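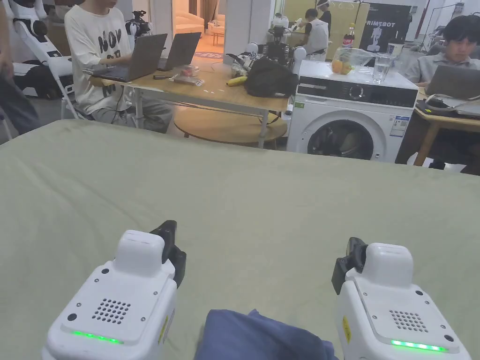
Kondar K2 Hand-Held Gripper Pair

Part no. 3228
Sold as a left and right set. Single units on request.

The K2 is a pair of hand-held grippers for recording two-handed work on cloth and other soft goods. The operator wears a head camera and works at an ordinary table. Each unit has a white housing, black jaw fingers and a green LED strip at the front. The left and right units are mirrored, so the jaws sit on the inner side of each hand.

What we compared

Before listing the K2 we tried it against two other ways of collecting the same data: the Urley wrist-mounted gripper and a pair of Breltar arms driven by leader handles. All three were used on a table covered with a flat green cloth, with a dark piece of clothing to pick up, spread and fold. Each setup got 240 attempts, split over several operators.

The K2 was the fastest to learn. Most people were folding at a steady pace within the first half hour. The Breltar arms placed corners more accurately but took much longer per fold, and operators wanted a break sooner. The Urley was the lightest of the three, but its jaws open less and it tended to miss thick seams.

Dark fabric gave all three some trouble. Navy and black items show few folds on the head camera, and we had to raise the exposure one step. If you mostly handle dark clothing, plan on a brighter work light.

Specifications

Units per set: 2
Internal storage: 128 GB per unit
Status light: green LED strip
Jaw fingers: black, replaceable
Controller: Jacquet hub, sold separately

Notes on use

Keep both jaws in the head camera's view when you start a recording. Resting the units at the near edge of the table works well as a start position. Run the jaw calibration after every finger change – it takes around a minute and the hub will not remind you.

Older Jacquet hubs need the October firmware to pair with two units at once.

Availability

In stock. Replacement fingers ship separately from the set. Demo sets can be borrowed for a week against a deposit.

Page updated 2023-01-26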